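Two hours with Grethe Thygesen's still lifes
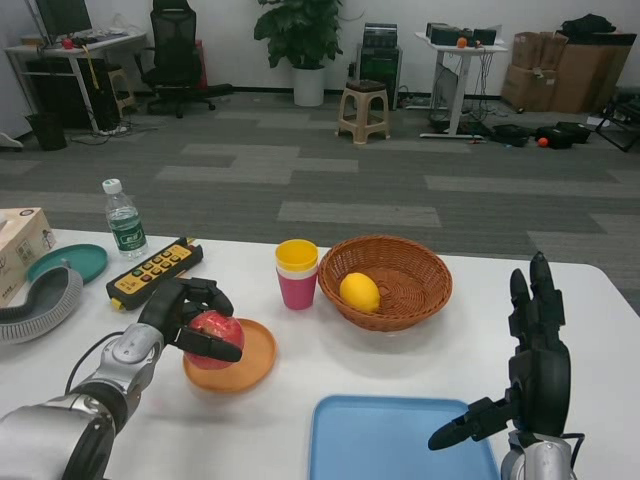 Went to see the Thygesen show at Holtimik finally. Got there maybe forty minutes after opening, wet coat, no coffee, and walked straight past the big abstracts everyone talks about because I wanted the fruit. She painted fruit for six years. Only fruit and crockery, on one table, in one room in Ladefoged, and then stopped and never did it again. I've wanted to see them together since I was a student and had one on a postcard over the sink. That postcard was the apple one, and the thing I never got from it is how much of the work is done by the color of the dish. Put a red apple over an orange plate, like the one up top, and the two reds-and-oranges start leaning on each other, the apple goes darker and the plate goes almost loud. Then a lemon in a brown wicker basket next to it and your eye just goes there, every time. Thygesen knew this. She does it in nearly every one. Warm on warm, then one yellow thing off to the side.

Anyway. The show.

Two rooms and a corridor. The corridor is drawings, mostly charcoal, some so faint I had to put my glasses on and then take them off again. Room one is the still lifes. Room two is the late stuff, big, thin paint, lots of bare canvas, and I'll get to it.

Room one first. The hang is low. Lower than usual I mean, I'm not tall and I was looking slightly down at a few of them, which works beautifully because you're at the height of someone about to sit at the table. The curator is Ásdís Mogensen and I've liked her hangs before (the Bech one two winters ago, the prints). She leaves gaps. There's one wall with a single small painting on it, a bowl and half a pear, and I stood there so long a guard came over and asked if I was ok.

Paint is thicker than I expected. On the postcard it all looks flat and a bit polite. In person the highlights on the pears stick up off the canvas, you could catch a sleeve on them. And the tabletops! All that white. Except it's never white, it's grey and pink and a dirty green scraped back with what the label says was a kitchen knife. She'd lay it on, scrape it, lay it on. One of them has what looks like a thumbprint in the bottom corner, left in the paint. No idea if it's hers.

Labels are decent. Short. One quotes a letter she wrote to Vilhjálmur Bech, complaining that her pears kept going soft before she'd finished with them and she'd had to paint the last one "from memory and from smell." I wrote that down on my ticket.

They shared a studio for a while, her and Bech, and there's a theory that he talked her out of the fruit and into the big abstracts. I don't buy it. The catalog essay by Shamim Arain doesn't buy it either, and he's gone through the notebooks, so I'm siding with him. His argument is that the last few fruit paintings are already abstract if you squint. The bowl is barely a bowl. The table edge goes missing. By number 102 in the catalog there's a yellow patch and an orange patch and a scraped bit and you only know it's a lemon because you've just looked at twenty lemons.

That one is the best thing in the building. I'd put it next to anything.

Room two I have more trouble with. I know these are the ones that made her name and I know I'm supposed to feel the scale of them. Some I do. The blue one opposite the door, yes, completely, it's like somebody left a window open. But a few just look tired to me? Thin washes, a line or two in black, a title like "Stanico, March" that's a place I guess, or a person, the label doesn't say. I sat on the bench and gave them a good half hour. The fruit had ruined me for them I think. Once you've seen her fuss over the underside of a pear for what must have been weeks it's hard to take a single swipe of a wide brush on trust.

Might be my problem. I went back into room one twice.

Drawings in the corridor are worth slowing down for. Hands, lots of hands, her own I assume, holding a cup, holding nothing. And one tiny sketch of the painting table with arrows all over it and color notes in pencil, "warm," "warm," "cold here??" with two question marks. Loved that. She was guessing too.

Things that annoyed me: the lighting in the corridor buzzes. The catalog is enormous, 308 pages, and costs more than my shoes did, and the reproductions of the late paintings are gorgeous while the fruit ones have come out too orange, which in a show about exactly those oranges is a real pity. I bought it regardless. Also there's a film playing in a side room with the sound up so loud you hear it from the still lifes. The film itself is fine, Bjarke Frandsen talking about framing her work in the early days, how she'd turn up with the canvases still tacky and wrapped in bedsheets. He's a good talker. Just turn him down a notch.

Practical stuff, seeing as a couple of you asked last time. Entry is free before noon. Tram stops right outside. The café is shut for repairs so eat first. Bags go in the lockers and the lockers want a coin, I had to beg one off a very nice man with a pushchair. The postcards are by the exit, they have the half pear but they don't have the apple one anymore, I asked.

Mine got splashed to bits years ago and I threw it out when I moved. Should of kept it.

Next week the Witora prints if I can get teh time off.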